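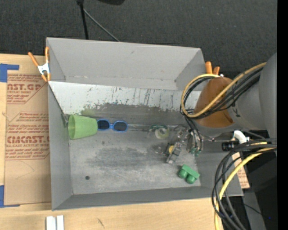
4. Recording and Retention of Unclaimed Items

4.1 Intake records

Lost property at the Hutcombe and Urelgate stations was logged under separate rules until April, when both sites moved to a shared form. The records used in this section all come from the shared form. Each entry gives the date of intake, the place where the item was handed in, a category, a free-text note, and the outcome. Entries with no outcome were kept in the sample and treated as censored on September 17, 2024, the last day of the study period.

The sample contains 4000 entries. Duplicate entries, which arose mainly when an item was moved from one station to the other and logged again on arrival, were merged before sampling. The earlier intake date was kept in each case.

4.2 Categories

The shared form has 14 categories. Several of these overlap in practice. Reading glasses and sunglasses were entered under "eyewear" at Hutcombe but often under "accessories" at Urelgate, and drinking vessels appeared under both "household" and "food and drink." We recoded such entries from the free-text note. Where the note was blank or gave only a color, the original category was left as it stood.

For the analysis of holding time, the categories were then grouped into four classes: documents and cards, electronics, clothing and bags, and small personal goods. A cup and a pair of sunglasses, as in Figure 3, both fall into the last class. Coding was done separately by two readers, and differences were settled by Harish Pai using the note alone, without sight of the outcome field.

Figure 3. Small personal goods in an open gray bin.

4.3 Holding time

Holding time is the number of days from intake to claim or disposal. Under the Urelgate rule, items in the first two classes are held longer than those in the others, so a direct comparison across classes would mix owner behavior with policy. We therefore model claims and disposals as competing outcomes. Station and class enter as fixed effects, and day of intake is included to allow for weekend closing of the claims desk.

Items claimed on the day of intake have a holding time of zero. They were assigned half a day so that they could be retained in the model. Dropping them instead changed the ranking of no class, although the estimated claim rate for electronics fell.

4.4 Limits of the records

The form does not record inquiries that ended without a match. An owner who called before the item was logged, and did not call again, leaves no trace in the data. Claim rates should be read with this in mind, particularly for small personal goods, where the free-text notes tend to be short and a match by telephone is hard to make.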